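# Sock Sorting and Folding: Frequently Asked Questions

Maintained by Ryota Matsuda, Collcombe laundry room. Last revised October 25, 2021.

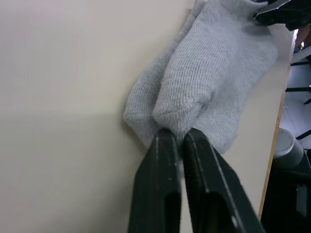
*Light gray ribbed knit sock on the folding table, bunched.*

## General

### Which items does this page cover?

Knit socks of all lengths, including ribbed, plain and terry-lined. Tights, slippers and compression stockings have their own page. Compression stockings must never go through the Nilar dryer, whatever the label says.

### What is the normal order of work?

1. Empty one bag onto the folding table.
2. Turn every sock right side out.
3. Flatten each sock, heel down, toe to the left.
4. Match by color, then rib, then cuff length.
5. Fold the pair and place it in the tray for its room.

Finish one bag before opening the next. Two open bags on the same table is the most common source of pairs going to the wrong room.

### How large is a bag?

The standard mesh bag takes 16 pairs. Overfilled bags come out of the wash with detergent still in the cuffs and have to be rinsed again.

## Flattening

### Where should I pick up a bunched sock?

Find an end, either the toe or the cuff, and pinch a small fold of it. Lift until the rest hangs free, then lower it to the table while drawing it toward you. Picking up a sock by the middle keeps the folds in place and usually means a second attempt.

### How do I tell the toe from the cuff when everything is folded over?

Feel for the toe seam. It is a firm ridge running across the sock. The cuff has an open edge and more stretch. On thick ribbed socks the seam can be hard to find through two layers, so open the fold first.

### Should the ribs be straight?

Yes, along the leg. If they run diagonally after flattening, the sock is twisted. Hold the cuff still and rotate the foot until the ribs line up. A twisted sock measures short and will be matched with the wrong partner.

### Can I smooth the sock with the flat of my hand?

Yes, from the heel outward in both directions. Do not pull on the cuff to remove creases. Repeated pulling stretches the elastic, and the creases drop out in the tray anyway.

## Matching

### Two gray socks look the same. How do I check?

Lay one on top of the other with the heels aligned. Compare in this order:

- rib width at the ankle
- cuff depth
- toe seam color
- overall length

A difference in length of less than a finger's width is acceptable if the other points agree. Gray socks from the same pack can fade differently, so shade alone is not a reason to separate them.

### One sock is fuzzier than the other. Is it still a pair?

Usually. Surface fuzz depends on wear and on whether the sock was washed inside out. Match on construction and ignore the surface.

### What happens to single socks?

They go in the Trornham drawer, laid flat, sorted light to dark. Check the drawer before starting each new bag. Singles left from September or earlier are moved to the box under the shelf.

### How many singles are on record?

The log stands at 1,157 entries since it was started. 300 of those were later paired and are marked with a line through the entry. Do not erase them.

## Folding and storage

### Fold or roll?

Fold. Place one sock on the other, bring the toe up to the cuff, and fold once more if the sock is knee length. Rolling one cuff over the pair wears out the elastic and makes the trays uneven.

### How many pairs fit in a tray?

A Shimada tray holds 80 thin pairs standing on edge. Thick knit socks take more space. Stop when a pair can no longer be pulled out without lifting its neighbors.

### May damp socks be folded?

No. Check the toe and the heel, where the knit is densest. If either feels cool, hang the sock on the rail and leave it out of the tray until the next round.

### What should I use to clean the table?

A dry cloth between bags. Lint left on the surface transfers to the next load and shows most on dark socks. Use a damp cloth at the end of the day only, and let the surface dry before any laundry goes back on it.

### Where do I report a worn heel or loose thread?

Write the room number and the fault in the repair column of the log, then put the pair in the repair basket. Leave loose threads uncut. On some ribbed socks the thread at the cuff is part of the bind-off, and cutting it opens the edge.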